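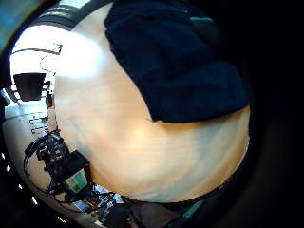 네이비 니트, 탁자 위에서

네이비 니트에 붙은 하얀 점, 도대체 어떻게 떼나요?

작성자: Begoñe Campos
2019년 1월 6일 일요일

가을에 산 짙은 네이비 니트입니다. Festlow 앱에서 중고로 샀고, 판매자 말로는 "거의 새것"이었습니다. 거의라는 말이 얼마나 넓은 말인지는 받아 보고 배웠습니다. 천에 자잘한 하얀 점이 박혀 있어요. 보풀인지 먼지인지 남의 수건이 남긴 유산인지 모르겠습니다.

지금까지 해 본 것들입니다. 돌돌이 테이프는 반 통을 썼는데 점은 그대로고 테이프만 줄었습니다. 물티슈로 닦았더니 물티슈에서 나온 새 점이 합류했습니다. 손톱으로 하나씩 뜯는 방법은 효과가 있긴 한데, 그 속도면 올해 안에 소매 하나를 끝낼 것 같습니다.

탁자에 펼쳐 놓고 볼 때는 괜찮다 싶다가도 밝은 쪽으로 가져가면 다시 나타납니다. 접어 두면 접힌 자리마다 또 보이고요. 남편은 멀리서 보면 안 보인다고 하는데, 저는 제 옷에서 멀어질 수가 없습니다.

궁금한 건 세 가지예요. 보풀 제거기를 써도 되는지, 빨면 나아지는지, 아니면 별무늬라고 우기고 입어도 되는지. 참고로 세탁 라벨은 전 주인이 아주 깔끔하게 잘라 냈습니다.

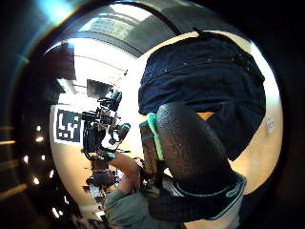 댓글 3개

Effie Strachan
일단 점의 정체부터 확인하세요. 핀셋으로 하나 집어서 살살 당겨 봅니다. 그냥 떨어지면 다른 빨래에서 옮은 먼지이고, 실에 매달려 버티면 보풀입니다. 둘은 처리법이 다릅니다.

먼지라면 마른 상태에서 옷솔로 한 방향으로만 쓸어 주세요. 왔다 갔다 하면 점들이 자리만 바꿉니다. 그다음 뒤집어서 세탁망에 넣고 찬물에 단독 세탁. 단독이라는 말은 수건 한 장쯤은 괜찮겠지가 아니라 정말 혼자라는 뜻입니다. 라벨이 없으니 울이 섞였다고 보고 울 세제를 쓰는 편이 안전하고, 건조기는 꿈도 꾸지 마세요.

보풀이면 제거기를 써도 됩니다. 저는 Jelden 것을 쓰는데 싸고 시끄럽고 잘 깎입니다. 옷을 평평한 탁자에 쫙 펴 놓고 누르지 말고 띄우듯이 지나가세요. 두툼하게 접힌 데를 그대로 밀면

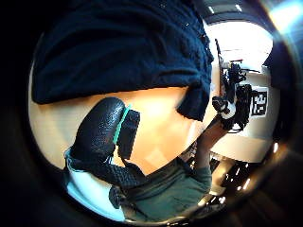 보풀과 함께 옷도 깎입니다. 제가 9월에 카디건 팔꿈치를 그렇게 보냈습니다. 900원짜리 눈썹 칼로 미는 분들도 있던데, 손이 안 떨리는 분만 하세요. 끝나면 걸지 말고 눕혀서 보관하시고요. 니트는 옷걸이에 걸면 어깨에 뿔이 납니다.

별무늬는 비추합니다. 저희 어머니가 먼저 알아보십니다.

네이비수집가
그냥 흰색 니트를 사세요. 저는 그렇게 했더니 이번엔 검은 점이 보입니다.

Begoñe Campos
핀셋 검사 해 봤어요. 일곱 개를 당겼더니 다섯 개는 그냥 떨어지고 두 개는 버팁니다. 그러니까 먼지이면서 보풀이네요. 솔질부터 하고, 마르면 제거기를 빌려서 밀어 보겠습니다. Strachan 님 카디건의 명복을 빕니다. 그런데 옷솔은 돼지털이 나은가요, 나일론이 나은가요? Cantero에 갔더니 둘 다 있어서 둘 다 안 사고 왔습니다.

Effie Strachan
니트면 돼지털이요. 뻣뻣한 나일론은 코트에나 쓰세요. 그리고 솔에 낀 먼지부터 빼고 시작하세요, 안 그러면 점이 또 늘어요.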